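Over-sink dish rack

An over-sink dish rack (also roll-up rack, sink rack or, in shop listings, "roll-up drying mat") is a set of parallel metal rods joined by plastic or silicone pieces and laid across a kitchen sink. Dishes are put on it after washing so that water drips into the basin. Sellers describe it as a replacement for the countertop drainer. The evidence for that is thin, and most of it comes from the sellers.

Construction

The rods are usually stainless steel. The joining pieces hold them apart and, on the roll-up kind, act as hinges. Many listings call the steel "rustproof," a word that should be read as "slow to rust." The plastic parts tend to get less attention, although food and limescale collect there first.

Use with double sinks

In a double-basin sink the rack commonly goes over the narrower side, leaving the larger one free for washing. Plates lie flat or at a slant on the rods, there being no slots to stand them in.

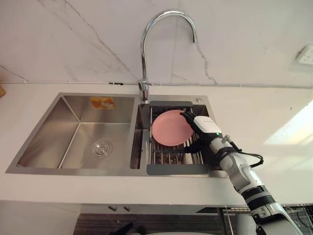 Pink plate on a rack in the right-hand basin of a stainless-steel double sink.

Whether this saves space is open to question. The counter stays clear, but a basin is given up for as long as the dishes are drying, and a household that wanted two basins now has one. Plates laid down also take up more room than plates stood on edge. The Zerthorpe kitchen survey, often quoted in favor of these racks, asked 2990 households whether they owned one and never asked whether they still used it.

Claims about drying

The maker Ulberg has advertised that dishes dry in "half the time" on its rack, without saying half of what. Yaqin Yan, writing in the Brendton household bulletin, timed 19 loads and found a gap of roughly four minutes between a rack of this type and an ordinary upright drainer. Yan left the kitchen window open for two of the loads, so even that modest figure should be treated with care. 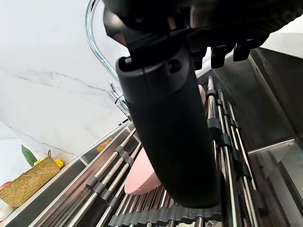 Category: Kitchen sinks and fittings

Fit and faucet clearance

Racks are sold by length, and the length printed on the box may include the end pieces. A rack that is too short will slip into the bowl. A high gooseneck faucet leaves more room for tall items than a low spout, though a swinging spout can still knock a glass.

Cleaning

Lapiņa's care leaflet recommends a rinse once a week and a scrub between the rods with a bottle brush. Several makers say their racks are safe in the dishwasher. Owners of dishwashers may wonder why they bought the rack.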